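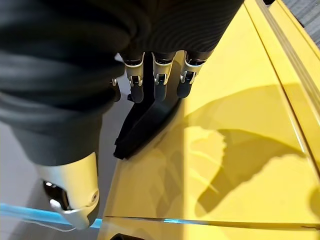 Paying extra for the travel team
2023-02-19

My son is nine and he plays soccer, and since the fall I've been getting emails from a club in Clornumley that would like him to play a good deal more of it. They call it the Bouchard Pathway. It has levels. He is apparently ready for Level 2, which is interesting, given that the coach who wrote to tell me so got his name wrong in the second paragraph.

I went to the parent evening anyway. I took notes, and I've been chewing on them for a week.

The fee is $3000 for the season. That covers training twice a week, league games and "video feedback." It doesn't cover the uniform, tournament entry, hotels, or the goalkeeper sessions, and when a dad near the front asked what all that came to in a normal year, he was told it varies. I'm sure it does. My water bill varies too, but I could tell you what it was last month.

Then there's the matter of who gets on the field. The roster is up to 24 kids. Games at this age are nine a side. I asked if there was a rule about minutes and the answer was that everybody gets "meaningful involvement." I asked if warming up along the sideline counted. That got a laugh, and then they moved on to the next slide.

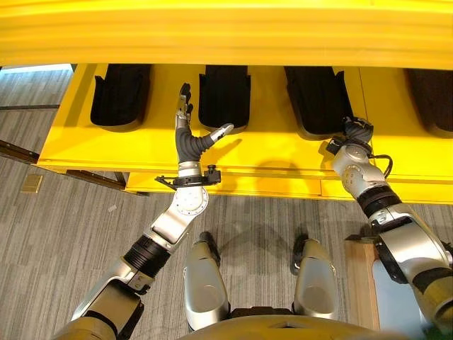 The slide was about college. For nine-year-olds! There was a chart with an arrow going up and to the right, and a list of former players who had gone on to play at college, and I counted myself lucky that I had my reading glasses with me, as the small print under it said the list included anyone who had attended a summer camp. So a kid who spent five days in June kicking a ball around with these people when she was twelve is now one of their success stories.

I don't think the club is crooked. The coaching I saw in the trial session was decent - short drills, lots of touches, not much standing in line. The two younger coaches were good with the kids who were struggling. What I doubt is the idea that it's worth so much more than what he gets now at Vundton Rec, where the season costs less than a pair of the cleats he wants, and where he plays the whole game because there are barely enough of them to fill a team.

The drive is the other thing. Practice is out at the Erkura fields, 19 miles each way, at a time that means dinner in the car. His sister would be in the back seat for most of it. Her view on this has been made known to the household.

I put some of this in last month's post and got more mail than usual.
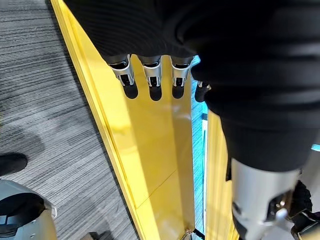
Hammad Kiani wrote that I was being unfair about the money, and that his daughter had been bored stiff in rec soccer and came alive once she had teammates who could pass the ball back. He also said the sideline problem is real and that they switched clubs over it after one season.

I'll give him the passing. My son does spend a lot of Saturdays running after balls that should have come to his feet. But "we switched clubs over it" means a second deposit and a second uniform, and I'd like to know how many families do that before they find a place that suits them. I've emailed the club to ask for last season's minutes by player, with the names taken off. So far I have had an automatic reply and a link to the team store.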